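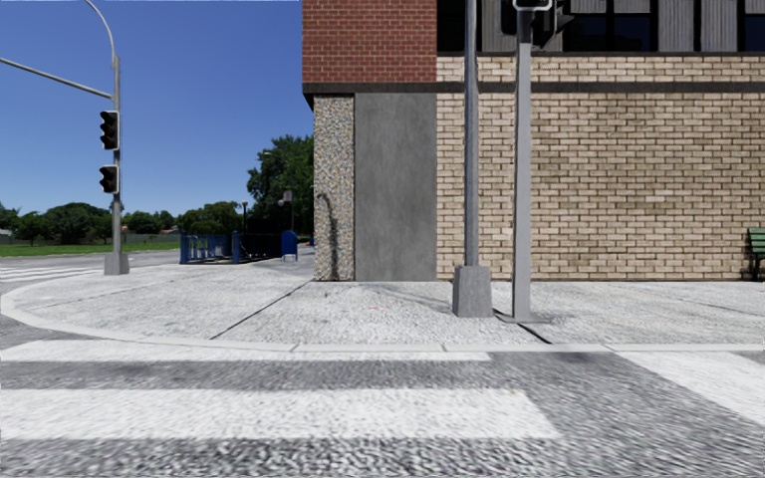
Sim view at the corner of the test route, crosswalk and far curb. Default sun, no traffic loaded.

Forum: Sidewalk and Delivery Bots > Maintenance and Setup
Thread: Vemen cart stops dead at curb after camera mount swap

gristle_701
We run one Vemen cart on the Limel loop. In July the front camera mount cracked and I put on the replacement from Gistwood. Ever since, it rolls up to the curb, sits there, and asks for help. I replayed the corner in the sim with the stock settings and it stops there too. Gistwood's support page says the new mount is "drop-in" and needs no recalibration. I don't believe that for a second, but I'd like to hear from someone who has done the swap before I pull the whole head off.

Rochelle Halvorsen
Drop-in, sure. Put a level on it. Ours sat nose-down by enough to see with the naked eye, and the two lower bolts bottomed out before the plate was tight. A washer under each fixed the wobble. It did nothing for the tilt, so you still have to redo the camera angle in the setup file.

padfoot_ex
If it fails in the sim as well, it isn't the mount. The sim doesn't know you changed a bracket. Check your curb settings.

gristle_701
The sim reads the same setup file as the cart, and I edited that file when I fitted the mount. So it could be either one. I typed in the offset from the sheet in the box.

padfoot_ex
Then you've changed two things at once and you're blaming the one that cost money. Put the old file back, run the sim again, and leave the cart parked.

Bukola Ekpo
I'd be careful reading much into that corner in the sim anyway. Look at it. Pale speckled concrete, worn white paint, a curb that bends round the corner and then runs straight. The stripe nearest the curb runs pretty close to it, and I've watched the edge finder grab the paint line and call it the curb. A small tilt error makes it worse. My guess is you have a bad offset and a weak edge finder, and each one is hiding the other.

wanyama_tech_fan
Never had that trouble on the Wanyama base. Just saying.

Rochelle Halvorsen
You say it in every thread. Your base also weighs as much as a fridge.

gristle_701
OK, put the old file back. Sim cart now goes up to the curb, slows down and turns along the sidewalk like it used to. Ran it 24 times and it asked for help once. With the sheet's offset it asked for help on nearly every run. So padfoot was right about the file, and I'm still not convinced about the mount.

padfoot_ex
I'll take it.

Bukola Ekpo
24 runs under the same clear sky with the same shadows is one test done 24 times. Move the sun, then do 60 more. I don't trust any sim result on a curb until the light has changed on it.

gristle_701
Fair. Will do.

Rochelle Halvorsen
And measure the real thing while you're waiting. The old file is right for the old mount, which is in your garbage bin. Steps I used:
Park on a flat floor, tires at the pressure on the sticker.
Tape a mark on the wall at lens height.
Square the cart to the wall and see where the mark lands in the camera view.
Change the pitch value until it sits on the centre line.
Snug the bolts, check the mark again, then threadlocker.
Mine moved when I tightened it. Twice.

gristle_701
Just came in from the shop. Mark was well below the centre line with the sheet's number and a bit above it with the old one. Going through the sheet again, the sign on the pitch looks flipped to me. Has anyone got an older copy to compare?

Bukola Ekpo
Mine has no sign at all, only the number. I wouldn't trust either copy. Use the wall.

padfoot_ex
Post the sun runs when you have them. I still think the curb threshold needs a look, even with the pitch sorted.

gristle_701
Did 80 in the end. Low sun is worse, it asked for help 9 times and most of those were at the bend. Pitch is set off the wall now. Starting on the threshold tonight, cart stays in the shop until then.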